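Skadumia Two-Hand Tabletop Kit
Item 1038
Sold by Cliltari Workshop Supply
Page last revised October 9, 2020

The Skadumia Two-Hand Tabletop Kit is intended for home builders and members of shared workshops who wish to assemble a pair of jointed robotic hands and operate them over an ordinary table. The kit is supplied with printed instructions, a parts list and a license for Flollura, the companion simulator in which a builder may practice each task before any hardware is powered.

Flollura opens with a desk-tidying exercise. The tabletop is white marble, and the objects are a divided organizer, a book and a mug. The builder selects the order of the work and the hand assigned to each object.
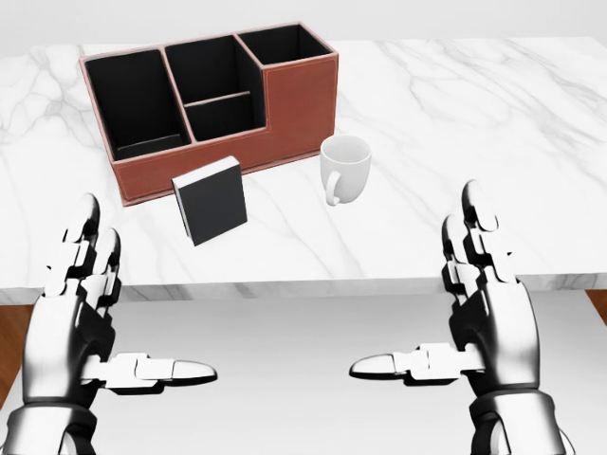
Both hands may be driven from one controller or from two. In a shared workshop, two controllers are recommended, so that one member may direct the left hand while another directs the right. Key bindings are stored separately for each member and remain in place when the software is updated.

What Is Included

Left and right hand assemblies, unpainted
Two wrist cuffs with mounting plates
Chacko controller board, with power lead
92 fasteners, bagged by assembly stage
Flollura license for up to 7 computers at one address
Printed build manual

A workbench, a soldering iron and a set of small hex drivers are required and are not included. The mounting plates may be bolted or clamped to the bench — clamps are advised where the bench is used by others.

Practice Before Assembly

Purchasers are encouraged to complete the organizer exercise in Flollura before opening the hardware bags. The organizer has compartments of unequal height, with a low divider across the middle one, and a path that clears one wall may not clear the next. Finger and thumb positions should be checked from more than one viewpoint. A fingertip that seems well clear of a rim from the front may prove to be close to it when viewed from the side. 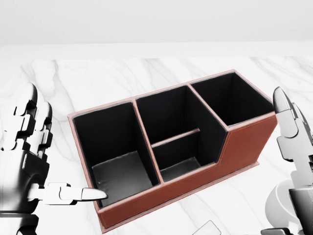 Working With Loose Objects

Objects in the exercise are free to move and may be placed upright or on their sides. The white cup is a useful test in either position. Builders should settle the approach of each hand in turn and then run both together at reduced speed, keeping a gap between the two sets of fingertips wherever they meet in front of the organizer.

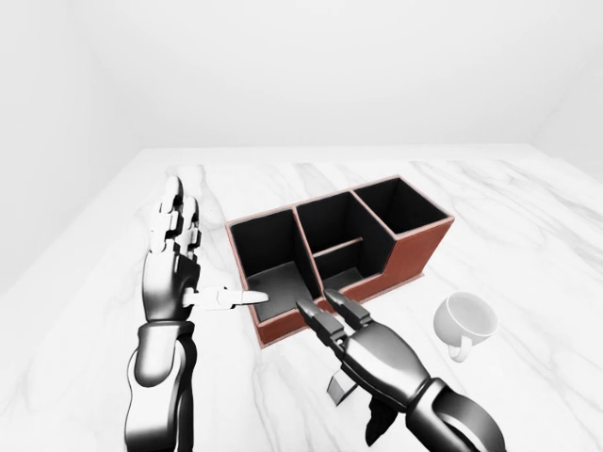 Saved runs may be replayed, slowed or divided into shorter steps. Each saved run holds up to 700 steps. When the hardware is ready, a run may be sent to the controller board by cable. The first transfer should be carried out with the table clear and the power switch within reach.

Assembly and Support

Assembly is divided into stages, each of which ends with a movement check. The stages should be completed in the order given in the manual. Questions about assembly may be addressed in writing to Parisa Kermani, Builder Support, at Cliltari Workshop Supply. Please state the item number and the stage reached.

Replacement fingertips, hinge pins and cuffs are sold separately. Orders for workshops requiring more than one kit are accepted through December and are shipped together.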